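Sultach Household Help: Clothing and Laundry

Storing a yellow jumpsuit top with black stripes between performances

Posted by Tarek Fakhoury
June 18, 2025
Viewed 2486 times

I am responsible for the costumes of the Nudcombe Players, an amateur theater group. Among the items in my care is a yellow long-sleeved top with black stripes, in the style of a martial-arts jumpsuit. It was purchased in January for a comedy sketch and is required again for the coming season. As the group has no storage room, the costumes are kept at my home.

I request advice on the following matters.

First, whether a garment of this kind should be stored on a hanger or folded. My wardrobe space is limited, and at present the top is kept on a drying rack in the bedroom. I have been told that a hanger will stretch the neck. I have also been told that folding will leave permanent lines across the black stripes.

Second, whether the black dye is likely to run into the yellow during washing. The care label has faded and can no longer be read. I do not know the fiber content, although the fabric does not feel like cotton. To date the top has been washed by hand in cool water on each occasion.

Third, whether the location of the rack is suitable. The radiator is not in use during the summer, but it will be turned on before the season ends.

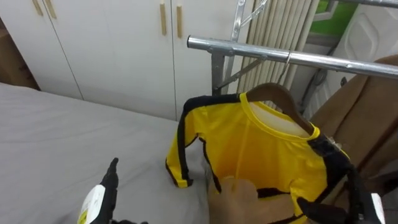 Members who reply are asked to bear in mind that the top must be ready to wear at short notice. The group performs at community events and is sometimes given only an evening's warning. Ironing at the venue is not possible. A hanger is therefore more convenient for me than a box, and the one in use now is a wooden one with curved shoulders, hooked over the bar of the rack beside the bed. If a wider hanger or a padded one would be better, I would be willing to purchase it. The budget for costume care is small, however, and I would prefer not to replace hangers without good cause. I would also appreciate guidance on garment covers. The Prundell cover I purchased last year is made of plastic, and I am uncertain whether it should be used for more than a few weeks at a time.

Thank you in advance for your assistance.

Reply posted by Qudah_Alterations
Member with 671 replies
Marked as helpful by 218 readers

The correct method of storage depends on the weight and stretch of the fabric. The following test may be carried out at home. Place the top on its hanger and measure from the shoulder seam to the hem. Leave it in place for 3 days and measure again. If the second measurement is greater, the fabric is dropping under its own weight and the garment should be folded. If there is no change, a hanger is acceptable.

A shaped wooden hanger is suitable for most tops, provided that it fits. The ends should stop just short of the sleeve seams. When the hanger is too wide, its ends push into the upper sleeve and leave raised points which are difficult to remove. When it is too narrow, the shoulders collapse and the neckline carries most of the weight. There is no need to purchase a padded hanger unless the wooden one is rough. Any rough area may be smoothed with fine sandpaper and wiped clean.

The hanger should be inserted from the hem and brought up inside the garment. Forcing it down through the collar is the usual cause of a stretched neck. Once the hanger is in position, hold the fabric lightly at the shoulder and ease it until the side seams fall straight. Do not pull on the collar band itself.

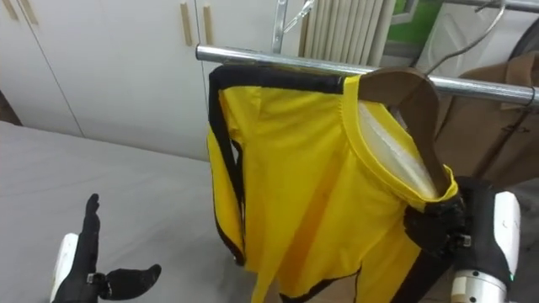

With regard to the dye, a test should be completed before any machine washing. Dampen a white cloth with cool water and a small amount of the detergent you intend to use, then press it firmly against a black section on the inside of the hem. If color transfers to the cloth, continue to wash by hand and keep the soaking time short. After rinsing, roll the garment in a clean towel to remove water, and do not leave it in a heap. Dye is most likely to move when wet black fabric lies against wet yellow fabric. It may help to place a dry white towel inside the body of the top until most of the moisture has been absorbed.

I would advise moving the rack before the heating is turned on. Many synthetic fabrics and elastic trims are harmed by repeated heat. Direct sun should also be avoided, as bright yellow can fade unevenly.

Plastic covers are intended for transport. For storage, a cotton cover or a clean old pillowcase with an opening cut for the hook is preferable.

Reply posted by nudcombe_resident

I keep all costumes folded in a drawer and have had no difficulties. Roll the sleeves instead of creasing them. Hanging in the bathroom during a hot shower takes out most lines.

Reply posted by Tarek Fakhoury

I thank both members for their replies. The cloth test was completed last night, and a faint gray mark transferred from the black section at the hem. Hand washing will therefore continue. The hanger ends stop short of the sleeve seams, so I will keep it in use while the measuring test is carried out. The plastic cover has been set aside for travel only.

I would be grateful for one further clarification from Qudah_Alterations: should the towel be placed inside the sleeves as well, or is the body of the garment sufficient?

Reply posted by Qudah_Alterations

The sleeves should be included wherever a black stripe runs along them. A narrow strip of old white toweling will fit inside without stretching the cuff. Remove it as soon as it feels damp and replace it with a dry one.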